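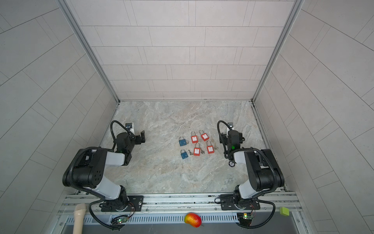

Filed under: Workshop news

The day the stop button only stopped half of it

I promised in the spring issue that my next piece would be a cheerful one. Sorry! We had a bit of a fright on the Skira bench, and Hashini thinks (rightly) that everybody at Costigan should hear it from the person who was sitting there, before the version with flames in it gets round the Trostmont canteen. There were no flames. Nobody was hurt, and the damage comes to one bent key and a scuffed finger pad. But it could have gone a lot worse, so here goes.

For those of you who only know Skira as the thing that clicks when you walk past to the kettle, it's the two-armed bench, and for most of this year it has been doing padlocks. Red safety lockout ones and ordinary blue ones, with their keys, all in a muddle in the middle. The arms have to pick a lock up, sort out the shackle, get hold of the right key and pass things between them. I can do this with one hand while thinking about my tea. Two robot arms find it horribly difficult, and watching them try is either fascinating or maddening depending on how much sleep you've had.

It was 18th September, early afternoon, and Afroza Patwary and I were on shift. She had the controls, and I was doing resets, so between runs I lean in over the front rail, muddle the locks up again, put the keys somewhere awkward and lean back out. You get into a rhythm. Lean in, shuffle, lean out, say "clear", and off she goes. We'd had a good morning, too. The run counter had just gone past 2736 and I remember being pleased with myself for no reason at all.

Then the left arm picked up a red lock by the shackle, the right arm came over to take the body, and the left one didn't let go. It does this now and again. The fingers are told to open and they sort of think about it. Normally the other arm notices it is pulling against something and eases off, but this time it didn't ease off, it just kept hauling, and we had a proper tug of war going on over a padlock. The lock twisted round, a key got trapped under it, and the whole bench started making a noise I can only compare to a shopping trolley being dragged down a fire escape.

Afroza hit the stop. She was quick about it. The left arm stopped dead, exactly as it ought to, and sagged the little bit that it always sags. And the right arm carried on.

I want to be clear about how strange that felt. You press the big red button and you assume the world stops. We train everyone to press it, we nag visitors about it, it's the first thing on the sheet. I had already started to lean in, because in my head the bench was off. Afroza said "no" very loudly and I sat back down. The right arm had finally pulled the lock free, swung round with it towards its own side and let it drop, and then went back for another one as if nothing had happened. It went on like that for 17 seconds, which we know from the log. I'd have told you it was several minutes. In the end I went round the back and pulled the plug out of the wall.

So, what went wrong? There were two separate things, and it took us the rest of the afternoon to untangle them from each other.

The first was the grip. The left fingers had picked up a burr on one of the pads, a tiny raised lip, and it was catching on the shackle. That's wear, and it's our own fault for not looking. Metal locks are hard on soft pads and these ones had done far more runs than the pads on any other bench. Hashini had one under the magnifier and you could see a groove where the shackles always sit.

The second was the stop, and this is the bit that matters. 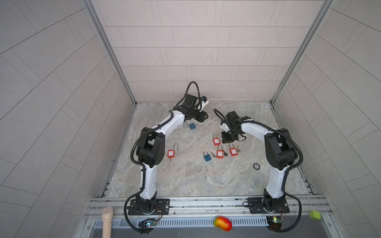

When Skira moved over from the old room in March, both arms were wired so that their power came through the stop box. Press the button, the box cuts the supply, both arms go off. It was tested, it was signed, and I have seen the sheet with my own eyes. Then over the summer the right arm's power supply started cutting out and was swapped for a new one. The new one came with a shorter lead. The shorter lead didn't reach the stop box. It did, however, reach the wall socket very nicely.

You can see how it happened. Somebody was in a hurry (I'm not going to say who, and it would be a bit rich of me anyway, as I've done plenty of daft things with extension leads) and the arm came on, the lights were green, the padlocks got picked up, and everyone got on with their day. The bench also has a software stop, which halts both arms on the screen, and that one still worked perfectly. As it's the one we use to end an ordinary session, nobody had any cause to be suspicious. The actual button on the actual box had been doing half a job ever since the swap.

What makes me go a bit cold is the resets. I lean into that bench dozens of times in a shift. My hands are right down among the locks, with a gripper on either side of them. If the arms had both been told to stop and one of them had been quietly live, I'd have been relying on it having nothing it fancied doing. They aren't huge arms and I don't suppose I'd have lost a finger. I might well have had a broken one, though, and I'm fond of the set.

There's an irony in here that Afroza spotted before I did, and which she has now told to everyone including the man who brings the parcels. The red locks are lockout locks. Their whole purpose in life is to keep a machine switched off while somebody has their hands in it. We had four of them on the bench. She has asked me to record that she thought of it first.

Right, what's changed. The right arm has a longer lead, it goes into the stop box, and the wall socket it was using has a blanking cover on it. Both arms' plugs are now held in place by a bracket, so you need a screwdriver to move them, and if you're fetching a screwdriver you've had time to wonder what you're doing. The pads have been replaced on both grippers. And the pull limit on the handover has been turned down, so if one arm won't let go the other gives up much sooner. It means more dropped locks. We can live with dropped locks.

The button also gets pressed at the start of every shift now, with both arms moving. It needs to be moving, please. If they're parked, all you learn is that two still things have stayed still. Set them off on the slow wave, press the button, watch both stop, put your initials on the sheet. It takes less time than finding a pen. Afroza and I did it first thing the next morning and I'll admit I stood rather further back than I needed to.

And there's a new rule on resets, which is hands in only when the person at the controls has taken theirs off and said so. "Clear" used to be something I said to Afroza. Now she says "off" to me first and I don't move till I've heard it. It felt silly for a morning and then it just became how we do it. If you come and cover a shift, you'll be asked to do the same, and no, it doesn't matter how long you've been here.

Hashini Mollah has also been round the other benches with a torch and a roll of yellow tape. She checked 14 stop boxes across the building and found one more that wasn't right, on the old Troltton rig, where the button worked fine but the box had been pushed so far behind the cupboard you'd have needed a child or a broom to reach it. It's now on the front of the bench where it always should have been. If there is yellow tape on your stop box, it's been tested. If there isn't, come and find one of us and don't run the bench until we've had a look.

A couple of people have asked whether we lost the data. We lost the one run, and the session before it is fine, though we've marked the last 58 runs as "sticky left grip" in the notes in case anyone wonders why the handovers look so hesitant. Please don't delete them. I'd quite like to see whether the trouble shows up earlier than we noticed it, because looking back I think the left arm had been slow to let go since mid-morning and I had simply stopped seeing it. Afroza thinks so too. She'd mentioned it before lunch, in fact, and I'd said something like "oh, it's always like that", so there's a lesson for me as well.

Padlocks carry on as normal for now. We need two more people for resets next month, mornings preferred, and you'll get the full talk from Afroza plus the parcel man story whether you want it or not. The bent key is on my desk if anyone wants to see it. Put your name on the list by the Skira door, or just shout when you're passing.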